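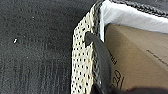 Evham packing cell: equipment plan and data card

Version of 2024-05-08. Replaces the spreadsheet, which had reached the stage where opening it changed the totals.

What this folder is

The buying plan for the second packing cell at Evham, together with the recordings we are using to argue for it. The plan is in plan.csv, the quotes are in quotes/, and the recordings are in runs/. If plan.csv and a quote disagree, believe the quote. If two quotes disagree, they are probably both from Arness, and the later one is dearer.

What is in the recordings

327 runs of a single arm working in and around cardboard boxes, taken from the wrist. The work is the fiddly end of packing: tissue paper, woven and perforated materials, box walls, and a finger that has to get down between two things that would prefer to stay together. Most runs are short. The long ones are long for reasons given in the notes column, usually in one word.

Each run has a video, the joint log, the gripper log and a line in runs/index.csv. The outcome column takes "done", "part" or "no". We tried a five-point scale for a week and everyone picked three.

Known gaps

The wrist view is very good at showing you the finger and rather poor at showing you anything behind it. Please don't use these runs to measure boxes. Writing and numbers on the cardboard come out at whatever angle they like, so don't use them to identify boxes either; the box code is in the index.

Fourteen runs have no gripper log. They stay in because the video is fine, and they are flagged.

Nothing heavy was packed. Anyone wanting to know how the arm copes with weight should read the Vivine data sheet, and then take a bit off.

What we want to buy

1. A second arm, Vivine, same model as the first. There are cheaper ones. We already own the spares, the mounts and the bad habits for this one.

2. Two sets of slim fingers. The stock fingers are fine for boxes and much too fat for the gap between a box and its contents. At the last count fingers made up almost 52 per cent of what we spent on worn parts, so two sets is the modest request. Three would be the truthful one.

3. A wrist camera with a short working distance, plus one to keep in the drawer. The one in the drawer is the one that gets used.

4. Surface matting for the bench. Agyeman sells it by the roll at 1098 pounds, delivery included, and will not cut a roll. We need less than half. Whoever is planning the goods-in benches is warmly invited to want the rest.

5. Cable guides. Left off last year's list to bring the total down, then bought anyway out of stationery.

What we don't want to buy

A vision upgrade from Arness. The demonstration was lovely and involved a white cube. Bring it back when it has met tissue paper.

A service contract for the first year. The warranty covers the same faults with the same phone number.

Order of buying

Fingers first, as they have the longest lead time and need no approval. Then the arm. The matting must be down before the arm is bolted in, a lesson already paid for on cell one. Cameras can come whenever. Nothing on this list should be ordered in the last week of May, when the finance system closes and requests go somewhere warm and dark.

Budget notes

Prices in plan.csv are before VAT. Delivery has its own column now. Installation is our own time, entered at zero, and everybody reading this knows what that zero is worth. If the total has to shrink, take out the spare camera and leave the fingers alone.

Using the runs elsewhere

Fine inside the company. Ask before sending them to a supplier, and don't send Arness the "no" runs without the "done" ones, or we'll get the demonstration again.

Changes

Added item 5. Corrected the matting price, which had been entered per metre. Moved the failed vacuum cup trial to old/, where it can be quiet.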